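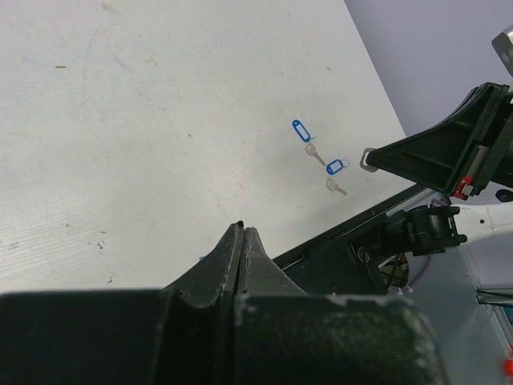
Kausar Mughal wrote back that the "keys" category is too broad, and that a car key and a locker key should not share a code when they are looked up and returned in different ways. That change is in this release. The old code K is kept in its own column for anyone with scripts that depend on it.

Clirside Lost Property Register, version 4
Posted Tuesday, November 29, 2022 by the Drundham records desk
Shares 5 | Comments 2

What it is
The register lists items handed in at the Clirside bus station and the Gaverura ferry office. It has 1,602 rows, one per item. A bunch of keys on one ring is one item. Two gloves handed in together are one item, even if they don't match.

Files
register.csv has the main table
codes.csv lists item types, old and new
notes.txt has spelling fixes made by hand

Columns
item_id: number on the desk slip
place: CL or GA
code_old: item type used through version 3
code_new: item type used from version 4 on
tag_text: yes or no, whether anything was written on a tag or label
returned: yes, no or blank

A blank in "returned" means the slip was never closed. Please don't read it as no. Gaverura left most of these blank until April, when the office switched to the same slips as Clirside.

What was removed
Names, phone numbers and addresses are gone. The wording on tags is gone too, as people write their house number on them more often than you would expect. Bank cards and ID were never in the register. Those go straight to the Østergaard counter, which keeps its own book and does not share it.

Known problems
Umbrellas are undercounted at Clirside. Drivers keep them on the bus for a day or so in case the owner rides again.
Some phones are listed under "electronics" and some under "phone". Check both.
Item ids repeat between the two places, so join on place and item_id together.

Use
Free to copy and change. Say which version you used. Corrections can be sent to the records desk with the place and item id, and they go into notes.txt with the next release.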